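Spinning wire display rack leans and scratches the table – what do I put under it?

I picked up a white wire countertop rack for my craft fair stuff (earrings on cards, mostly, plus a few keychains) and I love it, but it's driving me nuts. It's one of those with a round base with three spokes, a thin pole up the middle, and then wire rings that you hang things from. Super light. The second I load one side more than the other, the whole thing tips a little and the base digs into whatever it's sitting on. My dining table already has a nice curved scratch and my husband has noticed.

I do 3 fairs between March and the summer and I'd like to not ruin the tables they lend us. Is there something cheap I can put underneath? And is there any trick to keeping the pole straight? Mine is a Brelero, if that matters, the small size.

12 comments · 4 shares

Bergþóra Norðdahl

Oh, I've been through this exact thing! I sell ornaments and little felt animals, and I went through cork, a bath mat, a folded towel (terrible, don't do the towel, it makes the lean worse) before I landed on plain white foam board. Get the biggest sheet that fits on your table and cover most of the top with it. The craft store near me sells the big ones, and a sheet lasts me a whole season before it looks too beat up for customers.

I tape a corner down so it doesn't slide while I'm setting up. Regular tape is fine on a wood table if you peel it off the same day – I left some on over a weekend once and had to go at the goo with cooking oil.

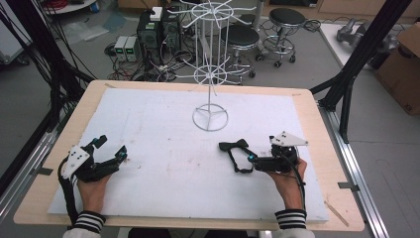 The board will pick up gray scuffs and little dark specks pretty fast, so don't buy a fancy one. An eraser gets some of the marks off and then you just flip it over. I did try black board one time thinking it would hide the dirt, and every speck of glitter in the county showed up on it.

For the pole, take everything off and stand the rack bare before you blame the base. Look at it from the front, then walk around to the side. If it's straight with nothing hanging on it, your problem is how you're loading it. I hang one card, then go straight across and hang the next, and I keep the heavy stuff on the lower ring. The top is for the light things only. If it leans when it's empty, unscrew the pole (if yours comes apart, mine does), wipe out the bottom joint and tighten it again by hand. Mine was 23 dollars and the threads are not exactly jewelry quality, so go easy!

One more thing, bring your own pad AND your own table if you can. The borrowed ones wobble so much that no rack is going to stand up straight on them.

Helpful? 13 people said yes · Share

pegboard_pam

Museum putty. A dab under each spot where the base touches. Done. I've used it on Stougaard and Paron racks and neither one has moved.

It does leave a greasy spot on unfinished wood so test it first.

Helpful? 5 people said yes · Share

tomk_70

I just quit using the wire ones. Got a wooden one from Aso and it weighs a ton, which is great until you have to carry it in from the parking lot. If you want to keep yours, maybe zip-tie something heavy to the base? A couple of big washers would do it. Might look ugly but you could cover them with a bit of fabric.

Oh, and for the scratch on the dining table, rub a walnut on it. Works okay on light scratches, did nothing for a deep one on my desk.

Helpful? 2 people said yes · 1 comment

Original poster replied: Got the foam board and it fits great. Haven't tried the walnut, we only had pecans.

Share this page · 7 shares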